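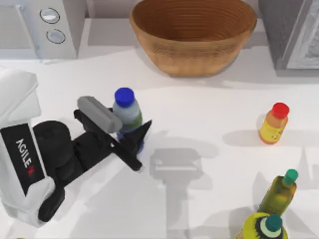

Do people who share a kitchen agree on what to call the things in it?

Mostly they do, until they reach the objects that hold other objects, at which point agreement drops sharply and tempers sometimes follow.

4. Naming containers in the shared home

4.1 Background

Work on household words has tended to favour food, family and the toilet, all of which offer the researcher plenty of variety and a few good stories for conferences. Containers have been left on the shelf. The usual view is that a bowl is a bowl, and that a speaker who calls it a basket has either misheard the question or wants the interview to end. Our pilot interviews in Gutus gave us reason to doubt this. Several couples there had kept up a difference over a single word for years without noticing, each taking the other's usage for a slip of the tongue.

We were interested in three borders in particular: bowl and basket, tub and box, and jar and pot. The first of these takes up most of this section. The third has been moved to the appendix, where readers with strong feelings about jam may find it.

4.2 Method

A postal questionnaire was sent to 1009 homes in Gradora, Gutus and Plakwood. It held 20 short written descriptions of containers, each giving a shape, a material and a use, and asked two adults in the home to supply a name for each without talking to one another. Of the forms sent out, 653 came back. Eighteen of these had to be set aside. In most of them the two sets of answers were in the same handwriting, and in one the second adult had written "see above" throughout. This left 635 forms for study.

Answers were sorted by head noun, so that "fruit bowl" and "big bowl" were both entered as bowl. "Thing" was entered as thing. We had not planned for it to need its own column, but it earned one, and in Plakwood it did rather better than tub.

The coding was done twice, with the second pass made in March by coders who had not seen the results of the first. Where the two passes differed, the item was talked over until one side gave way. We are aware that this isn't the same as reaching the truth.

4.3 Shape against material

When shape and material point the same way, people find naming easy. A low round vessel made of china is a bowl in all three towns, and a tall one with a hoop handle, made of willow, is a basket. Trouble starts when the shape says one thing and the material another (Figure 2). 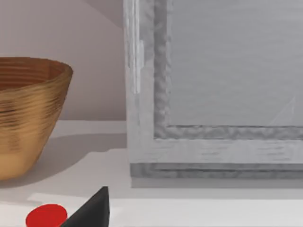
Figure 2. Woven basket, bowl-shaped, with fine horizontal ribbing and a broad, rounded rim.

For items with a bowl's shape and a woven wall, Gradora speakers went by material and wrote basket. Gutus speakers went by shape. Plakwood speakers were split, often within one marriage. The wording of the use made a clear difference: the same woven item was more readily called a bowl when the form said it held fruit, and a basket when it held bread. When it was said to hold keys, answers scattered widely, and a fair number of respondents described the keys instead.

Amini (the trade list, first drawn up for market sellers in the region, which we used as a yardstick) treats any woven vessel as a basket and allows no exceptions. It is a very tidy list. We found few homes that spoke in accordance with it, and those few were mostly in Gradora, where the sellers who first used it had their stalls. We can't say whether the list shaped the town or the town shaped the list, although we were asked this at every talk we gave.

4.4 Disagreement within the home

Age explained less than we had hoped. Older and younger adults in the same home tended to differ no more than adults of like age. Where each had grown up mattered more, and so did which of them did the putting away. The person who put things away used more names, and narrower ones. The other person was the main source of "thing".

Length of time under one roof had a small effect in the direction opposite to the one we had expected. Couples who had lived together longest agreed slightly less on the woven items. One possible reading is that new couples adjust their speech to please each other and later stop. The form had no question that would let us test this, and the margin comments, though lively, aren't evidence.

4.5 Limits

Written descriptions are a poor stand-in for objects that can be picked up and argued over. Respondents who pictured a larger vessel than we had in mind may have been naming something else entirely. Lids were left out of the descriptions to keep them short, and a good many people wrote in to ask about the lids.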